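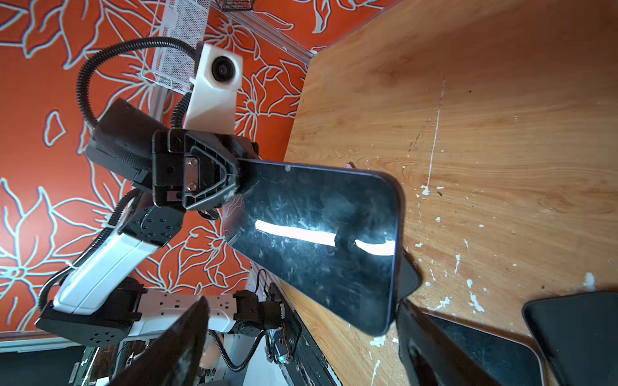 **Colbridge, 10th August**

Every summer I promise myself I'll go through the old phones, and every summer they stay in the drawer. Well, this year they made it as far as the table, and I hope that's some encouragement to the rest of you who meet at Trudstead and have drawers of your own.

The black one at the top needs a good wipe before it goes anywhere. All those smudges and specks on the glass, and faint scratches too — you never notice them while you're using a phone every day, and then the light falls across it and there they all are! I like a barely damp cloth first and a dry one after, with the phone switched off, and I take my time around the corners.

Then there's the purple, which I have a real soft spot for. It's lilac along the metal and a little pinker on the casing, and I could look at that color all day. The row of tiny speaker holes along the bottom is where I slow down, and the same goes for the charging port. A soft, dry brush is plenty for both, so please keep the pins and toothpicks in the sewing box.
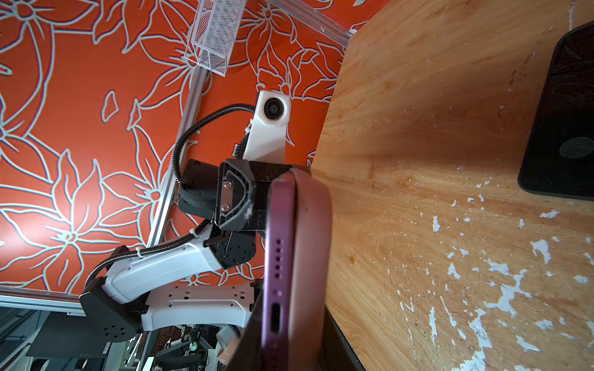 Adom Eshun wrote to remind us all to copy our pictures off first, having wiped a phone in June with 1405 of them still on it. He got most of them back from his sister, bless her, but it took weeks of asking.

My own list is short: pictures, phone numbers, then sign out of everything, and only then erase. I write the model on a slip of paper as I go, because two dark phones look awfully alike to me by the end of an afternoon.

Cases come last. A matte black one with a big round camera opening, and a phone with a thin silver frame lying face-up on the wood. The white flecks are paint on the tabletop, and I've grown rather fond of them.
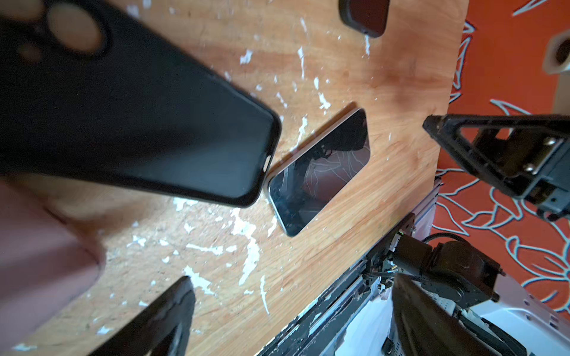 Farooqui asks whether a case should be passed along with its phone or kept back for the spares box. With the phone, please, if it fits properly, and in the box if it doesn't.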